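8 décembre 2024
Cahier d'essais, préhension bimanuelle / linge
Présents : Aravind Nambiar, Štěpánka Vaněk (rédaction)

Reprise de la comparaison entre les mains Lindel (doigts articulés, pouce opposable) et la pince parallèle Bellano montée en mars. Même tâche pour les deux : tenue de la corbeille par le bord, à hauteur du hublot, puis transfert du linge.

Contrôleur Mikuš, gains inchangés sauf poignet droit, raideur abaissée d'un cran. Consigne de fermeture main droite : 853 (unités codeur). Butée logicielle à 1 978, jamais atteinte.

Pince Bellano : 6 essais, 3 glissements. Le rebord tourne entre les mors dès que la charge se déplace vers l'avant. Patins à revoir avant toute nouvelle série, ceux-ci sont trop étroits pour un rebord tressé.

Main Lindel, prise à droite seule, main gauche ouverte en attente : 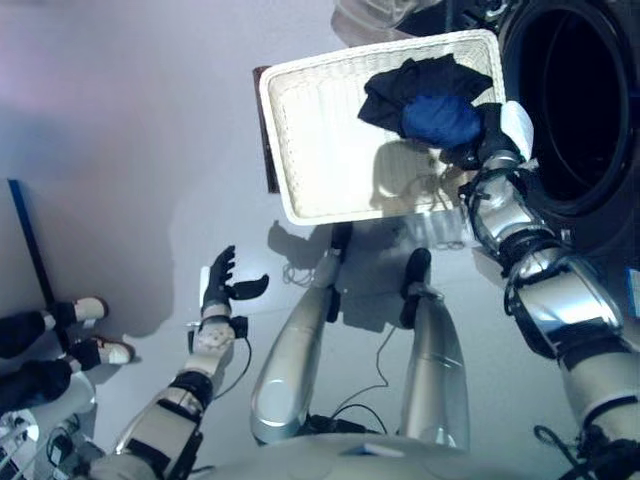

Vue caméra de tête. Prise sur le bord droit, linge bleu et foncé du côté de la main.

La charge placée près de la prise réduit le couple au poignet mais fausse la comparaison avec la pince, pour laquelle le linge était réparti au centre. À refaire dans les mêmes conditions. Pas de conclusion sur la tenue tant que ce n'est pas fait.

Caméra : l'avant-bras droit occupe une bonne partie du champ quand la corbeille est levée. L'estimation de pose du rebord décroche par moments, le suivi repart ensuite sur le mauvais bord. Aravind propose de masquer le bras à partir du modèle cinématique. Je préfère d'abord baisser l'inclinaison de tête de quelques degrés et regarder ce que cela donne sur le bord éloigné.

Câbles : le brin du poignet gauche fait une boucle le long de l'avant-bras. À brider avant les essais à deux mains. Revoir aussi le passage des cordons au sol, entre et derrière les jambes.

À faire :
- répéter la série Lindel, linge centré
- patins larges pour Bellano (demander à Bình Cù)
- exporter les courants doigt par doigt, le journal actuel ne garde que la somme
- vérifier l'horodatage caméra / contrôleur, décalage suspect sur le dernier essai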